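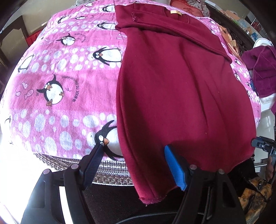
Maroon sweatshirt on the penguin blanket, blue pad just under the hem.

From: Mayu Ishida
To: gamero-folding list
Date: January 29, 2019
Subject: Re: [gamero-folding] how many more and of what

Quick reply, on my way out, sorry for the state of it.

> Where are we with the home folding set? The count on the wiki still
> says 600 and I can't tell if that's before or after the bad ones went.
> Also Ogura say the policy does fine on their grey table and falls over
> on anything with a pattern. Do we have enough busy backgrounds to be
> worth a retrain, or should we wait? And are people still starting with
> the garment flat? Thought we'd moved on to heaps.
>
> Ala

600 was before. Wiki is out of date, my fault, will fix tonight. Currently 713 demos in, of which 200 are sweatshirts and the rest mostly towels and T-shirts. That's after throwing out the ones where tracking dropped.

Patterns: yes, more of those now. The still at the top is the sort of thing we're after. Pink blanket, big pale spots, penguins all over, even a bit of lettering, and it's spread over something rounded so it falls away at the sides. Plain dark garment on it. Easy for a person, horrible for the segmenter we had in June, which kept finding "edges" in the print. I'd want the reverse as well, patterned garment on plain cover, and we have hardly any of that. If anyone on the Lunonside side has stripy tops please use them.

Retrain: I'd wait. Not long. The split is lopsided, too many towels, and I don't want another week of arguing about whether it learned folding or learned towels.

Flat starts: still wanted. Heaps are the next batch. Flat and partly folded starts are where the hem grasp gets learned and hem grasp is still the worst stage by miles. Look at where the fingers are in the still, pads either side of open space, one just below the bottom edge of the sweatshirt. We need lots of approaches from there. Slow down for the last bit, people are rushing in and the frames just before contact are a blur.

Things I keep having to send back:

- demos that start with the fingers already closed. Start open, always
- clip stopped the moment the fold lands. Hold on a second or two, let the cloth settle, then stop
- same garment same spot eight times running. Turn it round, shift the cover, anything
- both pads out of view. If you can't see at least one in the picture I can't use it
- notes field blank. Garment, colour, what it's lying on. That's all, ten secs

On window light, somebody asked off list. Leave it. A blown out corner is fine as long as it isn't over the grasp point. Don't draw the curtains specially, Ogura's data is all even light and thats half of what is wrong with it. Same with stuff in the background, towels and racks and so on, leave the room how it is.

Frayed hems and loose threads are fine too. I had two people ask if they should trim them first, please dont. Sleeves: tuck or leave out, either, but write down which.

One thing I haven't got an answer for. Labels. When there's a small stitched label near a fold the keypoint net likes to sit on it and call it a corner. Could mask them, could just collect more with labels showing and hope. I lean towards collecting more. Gamero lot, did you ever try masking on the first set? I've a vague memory of a branch but can't find it.

Next upload: 8 sessions waiting on my disk, not checked yet, so don't add them to the 713. Will push when I've been through them and post the new split here.

Got to run. Anything urgent reply to me direct, I wont see the list till late.

Mayu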